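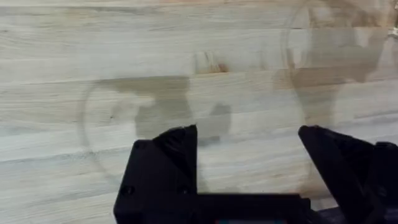 Part 2: Oiling the top

Okay, you've got the legs on and the thing is standing up by itself, so now comes my favorite bit. If you skipped Part 1 because your Skisside desk came with the legs already fitted, welcome, you haven't missed much apart from me complaining about bolts.

I'm writing this for the bare wood tops, the ones that ship with no finish at all. If yours came pre-oiled it'll say so on the sticker underneath, and you can jump down to "Looking after it." I use Laing hard oil, the clear one, and that's what the times below are based on. Other oils are fine, but go by what's on the can!

What you'll need

Sandpaper, 120 and 180 grit, and one sheet of 240 for later
A sanding block (I wrap mine around a scrap of cork flooring)
Clear oil. One small can did my whole top twice over and there was plenty left
Lint-free rags, more than you think
A metal bucket of water with a lid
Gloves, and a dust mask for the sanding

CAUTION: Oily rags can heat up by themselves and catch fire. I mean it. Don't ball them up and toss them in the kitchen trash. Drop every rag in the bucket of water as soon as you're done with it, put the lid on, and ask your local waste place how they want them handed over.

Steps

1. Let the top sit unwrapped in the room where it's going to live for two days. Mine came out of a freezing van in January and I got impatient, and it moved just enough to open a hairline gap at one end. It closed up again by spring, but I'd have slept better if I'd waited.

2. Run your palm over the whole surface and feel for ridges at the seams. Anything you can feel now you'll feel a lot more under a mouse.

3. Sand with the 120, always along the planks, never across. Keep the pressure even and stay off the edges until the end (they round over in a hurry). Then do it all again with the 180.

4. Vacuum, then wipe with a barely damp rag. The grain will stand up a little and feel fuzzy. Wait until it's dry and give it one very light pass with the 180, then vacuum again.

5. Flip the top, or crawl under it if the legs are on, and oil the underside first. Yes, the side you'll never look at. Wood that's sealed on one face only takes up moisture unevenly and can cup.

6. Pour a puddle the size of a cookie onto the top and spread it thin with a rag. Work in sections and keep the wet edge moving so you don't get lap marks.

7. Set a timer for 11 minutes, then wipe off everything that hasn't soaked in. All of it! If you leave a shiny patch it'll go sticky and you'll be picking cat hair out of it for a week.

8. Leave it overnight with a window cracked open. Next day, rub over it lightly with the 240, dust it off, and repeat steps 6 and 7.

Note: The ends drink far more oil than the flat parts. Give them an extra coat and don't worry that they look dull in between.

Note: Knots and darker streaks get a good deal darker once the oil hits them. If you're fussy about where they end up, decide which side is the front before you start.

You can put light things on the top after a day. I'd hold off on a monitor stand or anything with rubber feet for 5 days, as rubber leaves marks on fresh oil and they're a pain to get out.

Looking after it

Wipe up spills when you see them, and use a damp cloth for the rest. Skip the spray cleaners. When water stops beading, it's time for another thin coat; mine gets one or two a year, mostly where my forearms rest.

For a mug ring, try the 240 on just that spot, along the grain, then a dab of oil.

Part 3 is the cable tray.

Last updated 7th March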